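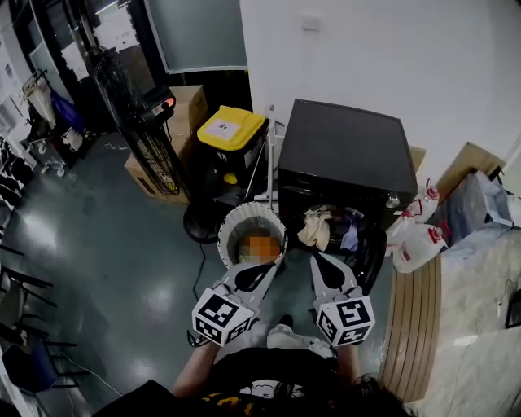 4. Recording a laundry task with the Pendeck hand grippers

This section assumes both grippers are printed, assembled and charged (sections 2 and 3) and that the recording software is running on the bench computer.

4.1 Before you start

1. Check the cube markers. Each one must sit square on its gripper with no play. Wipe the faces with a dry cloth. Replace a marker if any printed square is scratched or peeling.

2. Route the cable on the outside of your arm and leave enough slack to reach the floor.

CAUTION: Keep the cable clear of the washer door and of fan blades. Leave the washer switched off for the whole session.

3. Set the basket next to the washer, on the side away from the door hinge.

4. Open the door all the way and load the drum with mixed items. Light and dark fabrics together give better recordings than a single color.

4.2 Zeroing the fingers

5. Close both grippers until the black pads touch. Hold for a slow count of three and press Z.

6. Open both grippers fully and press Z again. The opening value should read 845 or higher. If it reads lower, loosen the finger screw a quarter turn and repeat from step 5.

4.3 Recording

7. Stand over the basket and look down so that both cubes are in the head camera's view. Press R.

8. Move one item at a time from the drum to the basket. Pinch the fabric near an edge, lift it clear of the door seal, and release it over the basket.

9. Press R again to stop. Keep each take under 300 seconds. Longer files stall during upload on the Lesine board.

NOTE: If a cube goes inside the drum, tracking drops until it comes back out. Gaps under 30 frames are filled in by the software. For deep items, reach in with the fingers and keep the cube outside the door.

10. Write the take number on the log sheet with your initials. Send marker faults to Pranab Cassim and software faults to Cremilda Paiva.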